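Living With a Bin-Picking Arm: Shop Tips

Posted 5/25/23 by Percy Cuadros, Basum workshop pages

Most of what goes wrong with a picking cell is hoses. The arm is the expensive part and gets all the attention, and then a bit of tubing you could buy by the yard takes the afternoon off you. What follows comes from two years of looking after ours in Drarville.

Leave slack at the wrist, then leave a little more. A hose that looks tidy with the arm parked will be a guitar string once the last joint turns all the way over. Jog every joint slowly to both ends of its travel before you tie anything down, and watch the loop the whole time. If it grabs the rim of the bin on the way past, shorten it by an inch and go again.

Strap the bundle to the big housing with something soft. Zip ties pulled down hard will chew into a cable jacket, and they do it from the inside where you won't look. I use wide wrap and redo it every September, when I also find out what I did wrong the September before.

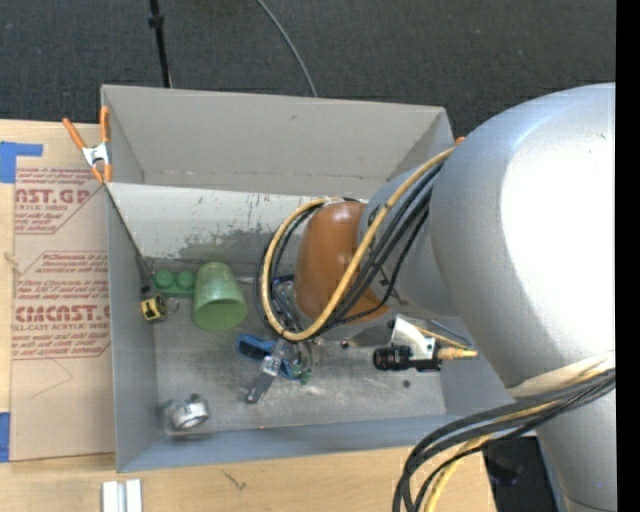

Clamp the bin. I know it's heavy. I know it has never moved. Ours had never moved either, until the gripper caught the rim and took it on a short trip toward Jeanie Rennie's coffee. Spring clamps on the corners are plenty, provided the handles point somewhere the arm doesn't go.

Check the camera bracket by hand, with the power off. Push on it gently. If it gives, every pick will be off by whatever it gave, and you will spend a day blaming the software. Tighten it, recalibrate, and put a stripe of paint marker across the screw head so you can tell at a glance if it has crept.

Wipe the bin floor with a damp rag and let it dry. Scuffs are fine. Shiny streaks can fool a camera, and so can whatever came off the bottom of the last batch of parts.

Test with junk. Cups, toy bricks, old glasses, the tape measure with the bad spring. If it only works on neat little cubes, it doesn't work. Do keep a list of what went in, as I'm on my second set of house keys.

Write down the hose size and tape it inside the cabinet door. The man at the Flostport parts counter will ask, and "yellow" has not satisfied him yet. Buy 12 feet, use four, and hide the rest from Jeanie.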